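The first thing Amra Đorđević does when she comes in is put her bag under the table, roll up her right sleeve and say good morning to the arm. She has been teaching it since March, and she talks to it the way my grandmother talked to her sewing machine, fondly and with a certain amount of warning in her voice.

I had come out to Cloditz expecting a factory, I suppose, or at least something loud. The Nikdale workshop is on the upper floor of what used to be a music school, and the loudest thing in it on the morning I visited was the kettle. People here spend their days showing machines how to do small jobs. They do it by steering: you hold a handle, you move your hand, and the arm across the table moves with you, a hair behind, like a younger cousin copying your dance steps at a wedding. Everything you do is recorded, and later a program called Utia goes through the recordings and tries to work out what you meant.

What you meant, I learned, is the hard part. Take a board game. You roll a die, you count along the squares, you move your piece. A child of 4 can do it (with some cheating). But to show it to a robot you have to do it again and again, and you have to do it tidily, because Utia will learn your bad habits just as eagerly as your good ones. If you dither over a square, it will learn to dither. Amra once spent most of a week lifting the piece far too high between squares, out of nerves, and the arm went on making the same grand swooping gesture long after she'd stopped!

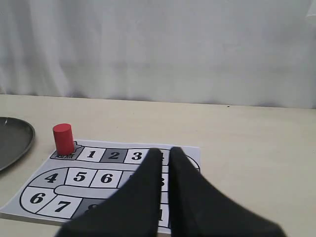
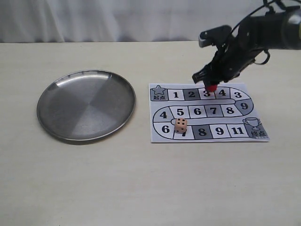
The printed track and its little red playing piece, at two points during the morning's work.

AMRA ĐORĐEVIĆ
Demonstration lead, Nikdale

"You have to want the piece to get there," she told me, when I asked how she stays patient. "If I'm thinking about lunch, I can see it in the recording. The hand goes vague."

She wasn't always in this line of work. She restored picture frames for years, and she says gilding was the best training she could have had, all that holding your breath over something that weighs nothing. The peg in this game is hardly bigger than the end of a finger, and it has to be set down upright. Let go a moment too early and it tips over. Let go too late and you drag it off its square, and then you've shown the machine how to do that, too.

The team's target for this one game is 800 good demonstrations, and good is a word they argue over in the kitchen. Amra is strict. Her colleagues at Vlachou, the partner lab that receives the recordings, are stricter still, and every so often they send a batch back with polite little notes attached. She reads them out loud in a schoolteacher's voice and then, I noticed, does exactly what they ask.

After lunch she let me try. I'd like to report that I have a natural gift, but the handle is much lighter than you expect and the fingers close with a squeeze so slight that I kept doing it by accident. My first 2 attempts ended with the peg lying on its side. On the third I got it onto a square, the wrong one as it happened, and I was so pleased that I let out a whoop and jerked the arm halfway to the ceiling. Amra deleted that one. She was very kind about it.

By 4 o'clock the light over the rooftops had gone yellow and she was still at it, leaning a little to the left whenever the arm went left, her lips moving as she counted under her breath. I asked whether she ever plays board games at home. She does, with her nephews, and she loses nearly every time. They say she takes too long over her moves.

More from this section
The piano tuner who fixes elevators
A night shift with the bread robots
Learning to weld at sixty
Letters: your first computers

Contact the editors | Subscriptions | © All rights reserved | Back to top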